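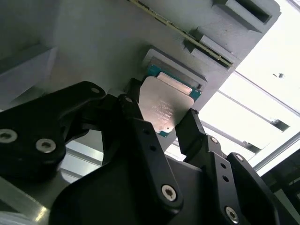

Helju Avotiņš wrote in after the July post to say that she had put off swapping her processor for a whole year, purely out of fear of bending something, and could I please do a page on the seating part alone, slowly, with no skipping. Yes! Gladly! Getting a chip into its socket is my favorite couple of minutes in any build, and it's over far too soon.

This page covers the chip and the socket and stops there. Coolers get their own page.

Before you start

Shut the computer down, switch it off at the back and pull the power cord. Clear a table with good light — daylight from the side is lovely for this, because the tiny marks on a chip show up much better in it. Touch bare metal on the case before you pick anything up, and do it again whenever you come back from another room.

Have these within reach:
Isopropyl alcohol and a few lint-free wipes
The tray or plastic shell the chip came in
A small flashlight
Your motherboard manual, open at the socket page

Check the manual even if you've done this before. Sockets differ in how they open and in which side has the pins, and the chip has to be one your board supports.

Getting to know the chip

The metal lid on top is the heat spreader. It's tough, and light scratches on it are usually nothing to worry about. The board it sits on is called the substrate, and its edges are where your fingers go. Hold it by two opposite edges and keep off the underside completely. Skin oil on the contacts is a pain to deal with later.

Old thermal paste on the lid? Dampen a wipe with alcohol and work from the outside toward the middle so the paste doesn't creep over the edge. Let the chip dry before you go on.

Now find the corner mark, normally a little triangle. There's a matching one on or beside the socket. Many chips also have small notches along the sides that fit tabs in the socket. Line up both, and say it out loud if that helps (I do).

Seating it

1. Open the socket the way your manual shows. On most desktop boards that means releasing a lever.
2. Shine the flashlight across the socket and look for dust, lint or a pin that's out of line. If you spot a bent pin, stop there.
3. Bring the chip over the socket with the marks matched up.
4. Lower it gently and let go. It should drop into place under its own weight.
5. Look along each side. The chip should sit flat, with no corner riding high.
6. Close the lever.

Please don't push on the chip at step 4! If it won't settle, lift it straight out, check the corner mark again and have another go. Sliding it about in the socket is how pins get bent.

The lever is another matter. Some take a surprisingly firm push and creak a bit on the way down — my first one scared me silly. As long as the chip is lying flat and facing the right way, that resistance is normal.

If the socket has a plastic cover, keep it. You'll want it if the board ever goes back in a box.

Last updated September 13, 2025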